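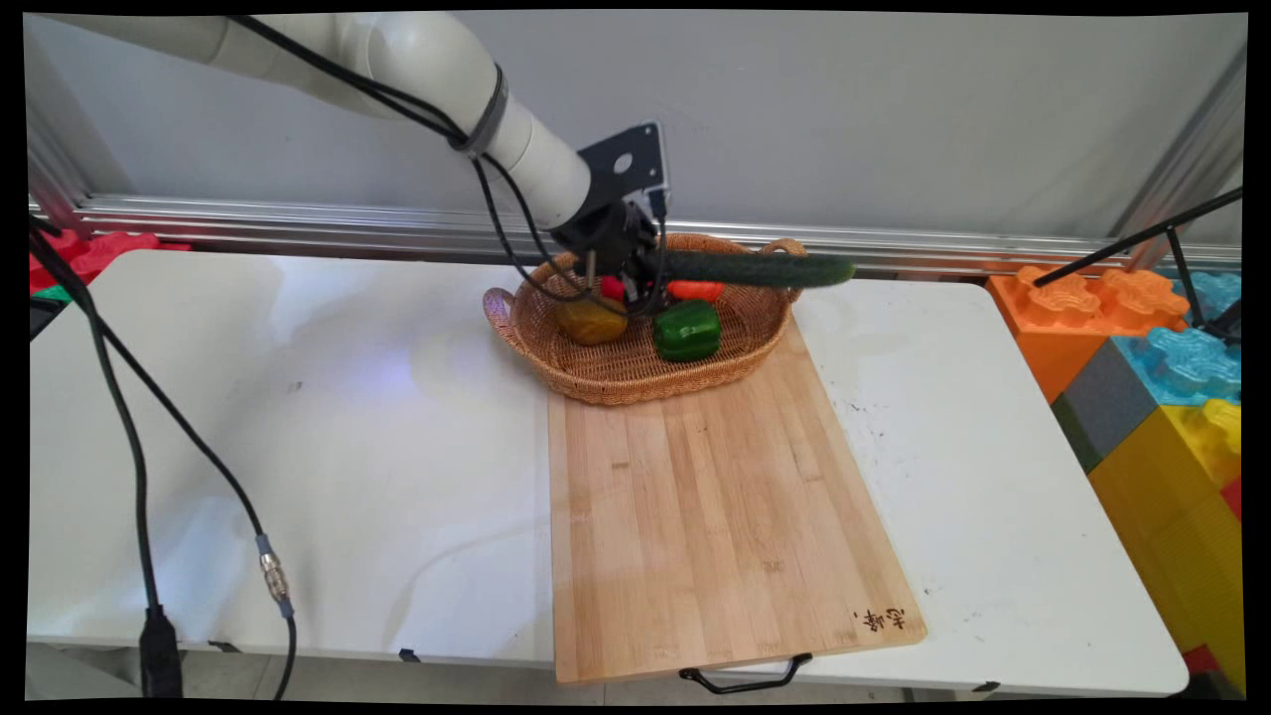
Yvonne Garside

January, vegetable bench, notes after lunch

Moved to the white folding table today. The old bench is needed for the Morklow order until the end of the month, so vegetables stay here for now. The table is light and it moves a little when I cut something hard. I put a folded paper under one leg and it is better, but please do not lean on it.

The bamboo board lies lengthwise, from the basket to the front edge, with the wire handle hanging over the edge of the table. I tried it the other way first and I did not like it, my elbow had no place. The basket stands on the far end of the board. This takes some cutting space, but the board is long and I have enough for one cucumber and one pepper at a time.

About the basket. It is the oval one with two looped handles, not the deep one from Hallano. The deep one holds more, but everything at the bottom gets pressed and I always forget what is there. In the oval one I can see nearly all from above. Today it had the cucumber, the green pepper, the yellow-orange pepper and some small things. The cucumber is longer than I would like for this basket. It sticks out over the right rim when it lies across, and if somebody passes with a tray it will go on the floor. Next time I ask for shorter ones.

Weights: I wanted the full basket under 800 g, because the small scale becomes slow near its limit. With two big peppers and a long cucumber this is not so easy. I took out one pepper, weighed, and put it back after. For the log I wrote the two readings separately. If you add them, remember that the basket itself is in both.

Storage test, continued. The peppers from the Escobar box are now on day 6. Skin is still firm on all that I pressed with the thumb. The stems are drier than on day 1 and one has a soft place near the stem, I marked it with a pencil on the tray card. The cucumbers I keep out of the coldest shelf, where the last ones got glassy spots under the skin. I will look again on day 10 and then we stop, also if they still look good. Last time we went on too long and ate none of them.

Wicker and water do not go well together. In December I washed vegetables and put them in the basket wet, and after some days it smelled like a cellar. So: wash, dry with the cotton towel, then basket. The basket itself I only brush out. If there is earth from carrots between the strands, use the old toothbrush, dry.

The board can be washed with warm water and a little soap, but do not leave it in the sink. Stand it on the long side to dry. It wants oil again soon, I looked for the bottle and found only the Irura one, almost empty. Will buy.

The gray marks on the table top, on the right side, I rubbed with soda and a wet cloth. I do not want to use something stronger near food.

Still to do:
new cards for the trays, the ink runs on these
ask about shorter cucumbers
oil for the board
second towel

Carrots I did not start. They go in the log from tomorrow, same shelf as the peppers, with their leaves cut off.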